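Nillow Hand Guide Kit
Wrist camera, grip handle and recording pedal for teaching an arm by hand
$1,452, in stock

I built the first Nillow because I was sick of typing waypoints. You hold the handle, squeeze the trigger to close the fingers, and walk the arm through the job the way you'd show a new coworker. Tap the pedal to start a take, tap it again to stop. The joint positions, the finger opening and the wrist video all get saved together, so you can scrub back through a take and toss the bad ones (you will have bad ones, I still do!).
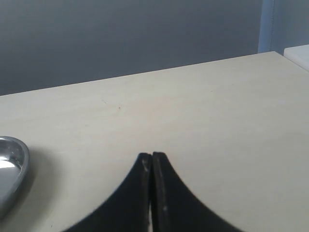 My advice is to start with one short motion and do it over and over from slightly different spots. I usually go for 100 takes before I train anything, and I keep the lights the same the whole way through. Move slower than feels natural, especially on the last bit before the fingers close. If your elbow gets tired, stop and get a coffee, it shows up in the data.

Prefer to stay in your chair? The same handle comes off its bracket and works as a remote controller over the 2 m cable. Teresa Michalski tests all our kits that way and swears it's easier for small parts. I still like having my hand on the arm, but try both.

In the box: handle with trigger, wrist camera and bracket, pedal, cable, hex keys. Arm and gripper not included. The handle and camera add 114 g at the wrist, so update your payload setting before you switch to hand guiding.

Replacement pedals are back in April. Questions about flange fit go to Homa Pakzad, who answers faster than I do.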